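Troncoso Packing Room Switches to Fabric Bags

2018-06-23

The Troncoso grocery cooperative has stopped using paper sacks for its home orders and now packs them in open-top fabric bags. The change covers all 317 households on the delivery list. Ganach, the supplier, shipped 2000 bags in the first lot, with the balance of the order due in September.

Olga Figueroa, operations manager at the cooperative, said the paper sacks had failed mainly at the base seam, usually when a chilled item had been set on the bottom and condensation had soaked through. Over the last accounting year the cooperative recorded 3676 orders and replaced goods in 35 of them after a sack gave way. The figure does not include sacks that tore in the packing room and were swapped before loading.

The new bag is a plain weave in natural beige with a dark trim sewn around the mouth. The trim is doubled and stiff enough to hold the opening apart while the bag is being filled. Handles run down the sides and under the base. Ganach supplies the bag in one size only, and large orders are split between two.

Packing order has been rewritten to suit. Jars and cans go in first, placed upright. Boxed goods follow, then vegetables. Bread and rolls are packed last, and small packets are slid down along the front edge, where the customer can reach them without unpacking. Under the old procedure bread went into a separate sack – a step that added one more label per order and was often missed.

Renato Saavedra runs the morning packing shift. He said the first week was slower than the paper sacks, mainly from packers stopping to check the sheet on the wall, and that times were back to normal by the second. The one remaining complaint is that the bags do not stand up by themselves until something heavy is in them.

Bags are collected at the next delivery and returned to the cooperative, where they are washed at low temperature and line-dried. A bag with a split seam is repaired once and then withdrawn. Households pay a deposit on the first bag, refunded when they leave the list. Clareo, which already handles the cooperative's aprons and towels, has the laundry contract.

Nélida Domínguez, who keeps the stock records, has asked packers to log each withdrawn bag by lot number. The cooperative wants one full season of figures before it decides on a second order. A waxed version was tested in the spring and rejected – the coating cracked along the fold lines after repeated washing.

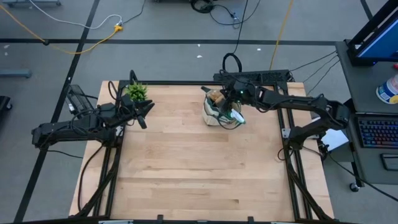

Can customers use their own bags instead?

Only for orders picked up at the counter. Delivery orders are packed in the cooperative's bags so that they fit the van shelving, which was reset to the new width this month. Counter customers should hand over their bags when they arrive, clean and empty.

The remaining paper sacks will be used for dry goods at the counter until they run out. Households that have not yet received the deposit notice should ask for one at the cooperative office. Notices for the outlying routes go out with the next delivery.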